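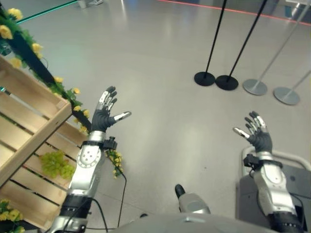 短波段底噪在晚间抬高,怀疑接收机前端互调,怎样和本地干扰区分?

发帖:Quyên Tô
版块:接收机与天线 / 短波与中波
标签:互调 前端过载 衰减器 高通滤波 端馈天线

设备情况先列清楚。

接收机:Drureteck 台式宽带接收机,直采结构,短波段前面只有一级低通和一个可选的前置放大器,没有分段预选器。固件为四月份发布的版本。
天线:端馈长线,室外水平架设,经 9:1 变压器后用同轴电缆引入室内。变压器的地端接一根打入土中的铜棒,电缆屏蔽层在入户处没有另外接地。
供电:线性电源,12 V,单独给接收机使用。
住处:城郊,离一座中波发射台不远,白天用矿石机就能听到节目。

现象如下。白天 7 MHz 附近底噪正常,弱信号能抄。日落之后底噪整体抬高,S 表从 S3 升到 S7,同时在 1.8 MHz 到 4 MHz 之间出现许多不该有的载波,有的载波上能听到两套节目混在一起的声音,一套清楚,一套发闷。关掉前置放大器后底噪会降,那些载波也会变弱,但有用信号同样变弱,所以我无法判断这算不算改善。

已经做过的:
关掉家里除接收机以外的全部用电设备,底噪没有变化。
把同轴电缆从接收机上拔下,接 50 欧负载,底噪回到最低,杂散载波全部消失。
换过一根同轴电缆,没有变化。
在电缆上绕过磁环,型号不明,从旧电源线上拆下来的,没有变化。

想问的是:第一,怎样确认这些载波是在接收机内部产生的,还是空中本来就有;第二,如果是前端过载,应当加衰减器还是加滤波器;第三,Fleltlow 有一款成品中波抑制滤波器,Clolik 也有一款,参数表写得差不多,选哪一种更合适。

补充:手头没有频谱仪,有一台便携式天线分析仪和一只 6 dB 固定衰减器,BNC 接口。

Arne Brinkmann 回复:

你的测试里缺了最关键的一步,就是用那只 6 dB 衰减器。关前置放大器不能代替它。前置放大器的增益在不同频率上不平坦,它自身也可能是产生互调的那一级,开和关之间变化的量太多,读数没有可比性。

方法。关闭前置放大器,关闭 AGC 或者把 AGC 设为最慢,选一个稳定的可疑载波,记下读数。然后在天线口串入 6 dB 衰减器,再记一次。

读数下降 6 dB:该信号在进入接收机之前就已经存在,接收机对它是线性的。
下降 12 dB 左右:二阶产物,多半是两个中波台的和频或差频,也可能是单个台的二次谐波。
下降 18 dB 左右:三阶产物。

S 表不要直接拿来用。多数机器的 S 表在 S3 以下每格远不到 6 dB。如果机器能在屏幕上以 dBm 显示电平,用那个数。另外要挑明显高于底噪的载波来测,载波本来只比底噪高一点的话,衰减之后读到的是底噪,算出来的差值没有意义。

直采结构还要多留意一点。ADC 没有削顶时,互调产物与输入电平的关系不一定遵守上面的斜率,有时衰减后产物反而不按比例下降。所以测之前先看过载指示。晚间过载指示哪怕只是偶尔闪一下,就应当先处理过载,斜率的数字不必认真。

从你描述的频率范围看,二阶的可能性最大。中波台落在 531 kHz 到 1602 kHz,两两相加正好覆盖 1.1 MHz 到 3.2 MHz。两套节目叠在同一个载波上,也是二阶和频的典型表现。你可以自己核对:把本地最强的几个台的频率列出来,两两相加,再加上各自的二倍频,看可疑载波能否对上。对得上就不用再猜了。3.2 MHz 以上的那些要按三阶来算,公式是 2f1+f2 以及 f1+f2+f3。

还有一种情况,衰减器测出来是线性的,频率却又符合和频关系。这说明混频发生在接收机外面,例如锈蚀的金属栏杆、雨水管接头、接触不良的铜棒夹头。这种产物确实由空间或地线耦合进天线,在接收机一侧加什么滤波器都没有用,只能去找那个接头。先检查你的铜棒夹头,拆开,打磨,重新拧紧,涂防锈膏。

第二个问题。衰减器对所有频率一视同仁。晚间 7 MHz 的外部噪声远高于接收机自身噪声,衰减 6 dB 不会损失信噪比,二阶产物相对有用信号却改善 6 dB。这是零成本的办法,先用。滤波器只压中波,高频段不受影响,效果更彻底,但你在中波和 1.8 MHz 的接收会受影响,受多大影响看截止频率和滚降。如果你要听 160 米波段,就必须看 1.8 MHz 处的插入损耗。参数表上只写“通带损耗小于 1 dB”的,要问清楚通带从哪里算起。

第三个问题我不回答牌子。向两家都要一张实测 S21 曲线,给不出曲线的不要买。

Patricio Insaurralde 回复:

我遇到过一样的情况,最后是天线太长。剪短以后就好了。直采的机器都这样,换一台带预选器的超外差就没有这些麻烦。Kalogeropoulos 的旧型号二手不贵,值得考虑。

磁环没有型号就不要用了,扔掉。

Aurel Voicu 回复:

对楼上关于剪短天线的说法补充一句。剪短会让中波信号下降,互调随之减轻,这没有错,但 1.8 MHz 和 3.5 MHz 的接收也一起下降,作用接近一只与频率有关的衰减器。串入 6 dB 衰减器就能得到可逆的同类结果,建议先不要动剪刀。

Arne 的斜率测法我同意,下面只谈他没有展开的三件事。

一、日落这个条件要解释。本地中波台靠地波传播,场强白天和夜间相差很小。如果互调完全由这座台造成,白天也应当有产物。夜间才出现,有几种可能:远处的中波台经天波传来,与本地台共同构成混频的一对;41 米和 49 米广播段的强台在晚间开通,使总输入电平越过门限;或者本地台在夜间改变功率或方向图。前两种最常见。核对的时候,把 6 MHz 和 7 MHz 段的强广播台也列入频率表,它们与中波台的差频同样会落到你关心的范围里。如果主要贡献来自广播段,只装中波抑制滤波器是不够的,需要带通预选。

二、底噪整体抬高和离散载波是两件事,不要当成一件。互调产物很多时确实会堆成近似噪声的样子,但 S3 到 S7 的变化里,一部分应当是夜间电离层 D 层消失之后正常增加的大气噪声和远方人为噪声。用衰减器测 7 MHz 的底噪:串入 6 dB 后底噪降 6 dB,说明那是外部噪声,正常;降得更多,才与过载有关;几乎不降,说明你听到的是接收机自身噪声。你关掉用电设备没有变化,只能排除自家的干扰源,邻居的开关电源和光伏逆变器没有排除。光伏逆变器日落后多半停机,与你的时间规律相反,可以放到后面查。照明驱动器则与日落吻合,应当查。做法是用电池供电的便携收音机,调到 7 MHz 附近的空白频率,沿院墙走一圈,看噪声有没有方向性。

三、引入线的共模电流。你的变压器地端接铜棒,屏蔽层又一路通到室内,端馈天线的电缆外皮实际上成了天线的一部分。拔下电缆接负载后噪声消失,不能说明噪声来自天线本体,电缆外皮拾取的也一并去掉了。应当补做这样一次:电缆照常接在接收机上,到室外把变压器从电缆远端拆下,换成 50 欧负载,屏蔽层保持原有走向。如果此时底噪仍然明显高于直接接负载的数值,噪声就是沿外皮进来的。

处理共模要用对材料。1.8 MHz 到 7 MHz 用锰锌 31 号或镍锌 43 号材料的大磁环,把细同轴绕上去,31 号在低端更好。电源线上拆下来的扣式磁环套一圈,在 3.5 MHz 的阻抗只有几十欧,没有变化属于预期之内。扼流圈放两处,一处靠近变压器,一处在入户点。入户点的屏蔽层要接地,放电管也装在这里,这条同时是防雷的要求。

滤波器如果愿意自己做,可以用 7 阶高通,截止频率取 2 MHz 左右,中波低端抑制能做到很深,高端 1.6 MHz 附近则受滚降限制。不要用小色环电感,电流大时磁芯会饱和,滤波器自己就会产生互调。用铁粉环绕制,电容用 C0G 或云母。装在金属盒里,输入输出分开两端。你有天线分析仪,可以在输出端接 50 欧负载后看输入端驻波,通带内低于 1.5 就说明元件值基本正确。阻带的深度用这种方法看不出来,只能接上天线后比较中波台在加和不加滤波器时的电平。

建议的次序:铜棒夹头,衰减器斜率,频率表核对,远端负载测试,然后再决定买什么。

Quyên Tô 补充(12月20日):

按次序做完了前四项,结果如下。

夹头有绿色锈层,打磨后重新拧紧,产物没有可测的变化。

衰减器测试,前置放大器关闭。2 MHz 到 3 MHz 之间选了三个载波,读数下降都在 11 dB 到 13 dB 之间,频率与本地台加另外几个中波台的和频一致。3.7 MHz 的一个载波下降 17 dB,按三阶公式也能对上。过载指示没有闪。7 MHz 底噪下降 6 dB。

远端负载测试:底噪比直接接负载高 2 个 S 单位,外皮拾取确实存在。

结论是两件事同时有,离散载波来自前端二阶和三阶互调,底噪里有一部分是共模。衰减器先留在线路里。31 号磁环已经订了。滤波器向两家都去信要曲线,Clolik 发来了,1.8 MHz 处损耗 4 dB,Fleltlow 还没有回复。160 米波段我平时不听,这个损耗可以接受。

还有一点没弄明白:开前置放大器以后,同一个 2 MHz 段的载波串入衰减器只下降 8 dB,介于一阶和二阶之间。是放大器本身已经压缩,还是另有原因?

Arne Brinkmann 回复:

单看这一个数分不出来。放大器进入压缩后斜率会偏离,几个产物落在同一频率上相位相消,也会得到这样的读数。把衰减量再加大一档重测,如果斜率回到 2:1,就是压缩。在装好滤波器之前,晚间不要开前置放大器,这个频段用不到它。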